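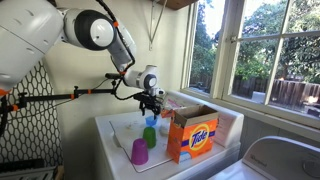 4.3 Comparing grippers with the cup test

The cup test is used to compare the Hosto multi-fingered gripper with any other tool approved for the Kumovine controller. It is carried out at the place where the arm will be used. A laundry area, as in the installation shown, is acceptable provided the machines stay switched off throughout.

Before you begin

The arm must be mounted and calibrated in accordance with Section 3. Lightweight plastic tumblers of different sizes and colors are required, together with a flat tray.

Caution: Keep hands clear of the fingers whenever the arm is enabled. Use the pendant stop button before reaching into the work area.

1. Place the tray on a level surface within reach of the arm and stand the cups upright on it. Household items, such as an open detergent box, may remain beside the cups.

2. Check the cable along the forearm. It must follow the arm to the wrist without pulling at the elbow.

3. On the controller, open Tool Setup and select the gripper. Set the closing force to level 3.

4. Move the gripper above the smallest cup with the fingers open. Confirm that the fingers are centered over the rim before lowering.

5. Run program 109. The arm will attempt seven grasps on each cup and save the results under the tool name.

6. Fit the second gripper, repeat Steps 2 through 5, and compare the two result files.

Note: Do not change the lighting between runs. If the work area is next to a window, complete both runs at the same time of day — the wrist sensor may read clear or pale cups differently in strong sunlight.

Note: Finger pads should be inspected every 400 cycles. Replacement pads are ordered through Canpolat.

If a grasp fails and the arm stops, see Section 4.5, Clearing a Fault.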